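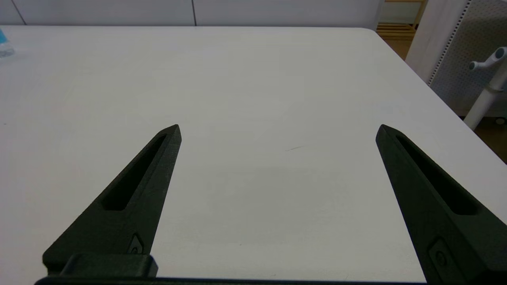

VORKVILLE — Cusitz, a maker of remote-control stations for robot arms, has begun recording hand-guided demonstrations of tabletop pick-and-place tasks at its Vorkville workshop. The recordings will be used to train a control policy that moves single objects without an operator.

The first task set covers household and grocery items on a plain white table. An operator drives the arm from a separate leader unit, a passive arm with the same joint layout. Joint angles on the leader are read 50 times per second and sent to the working arm as position targets. Gripper opening travels on the same channel.

Each demonstration lasts no more than 30 seconds. The operator starts from a fixed rest pose, approaches the object, closes the gripper, lifts, sets the object down at a new spot and returns. Runs that exceed the limit are kept in a separate folder and are not used for training.

"Most of the bad data comes from the last few centimeters," said Ľubica Koubek, who leads the demonstration work at Cusitz. "People rush the approach, then stop and correct. The policy learns the stop along with everything else. We ask operators to slow down early and keep moving."

Images are stored from a wrist camera and a head-height camera, along with joint positions, commanded positions and motor current. All streams share one clock. If the two image streams drift apart by more than one image interval, the run is rejected automatically.
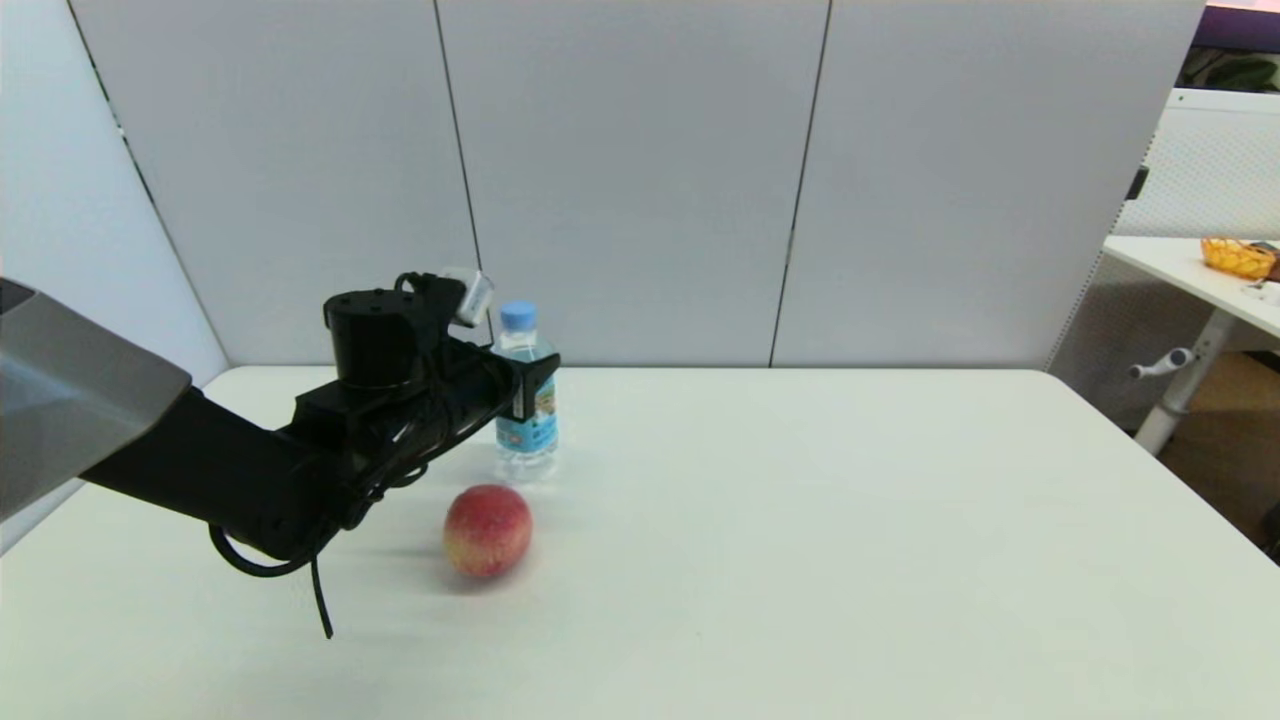 *The gripper at a water bottle during the tabletop task set in Vorkville.*

Bottles and fruit were selected for the opening sessions on the basis of shape. An upright bottle can be approached from the side at several heights but tips if a finger touches it off center. Round fruit leaves fewer usable grasp angles and can roll when the fingers close unevenly. Operators work with both on the table, and the target is named before each run so that the recording can be tagged with a written instruction.

The company has logged 342 accepted demonstrations to date. The target for the first release is 2499, split between single-object runs and runs in which a second object stands close to the target. Start positions are changed between runs from a printed list. Operators may not repeat a position within a session.

Koubek said the crowded layouts take longer to record and have a higher rejection rate. The usual cause is contact between the outer finger and the object that was supposed to stay put. Those runs are labeled and retained for a later study of recovery moves.

Sessions begin at 9 a.m. and are divided into short blocks, with operators changing places between blocks. The leader unit has no force feedback in its present form, so operators judge contact by eye and from a motor current readout on the station display. A version with feedback in the gripper handle is being built and will be tested on the same tasks, using the same start positions, to allow a direct comparison.

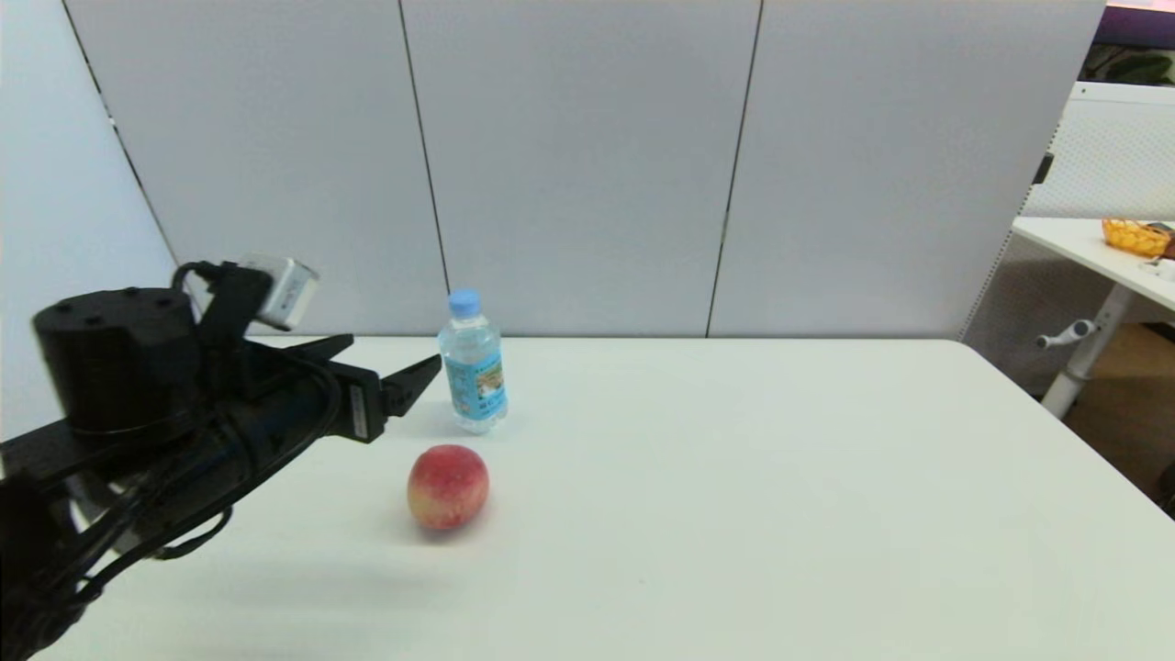

## Second site planned

A matching station is to be installed in Daltelbridge in July at the premises of Morelli, a packaging firm that will supply its own operators. Cusitz will train them for two weeks before their recordings are accepted. The table height, camera mounts and rest pose will be copied from Vorkville. Lighting will be left as it is at each site.

Policy training starts once the first release is complete. Cusitz plans to test the result on objects left out of the recordings and will report success rates separately for each object. No date has been set for the tests.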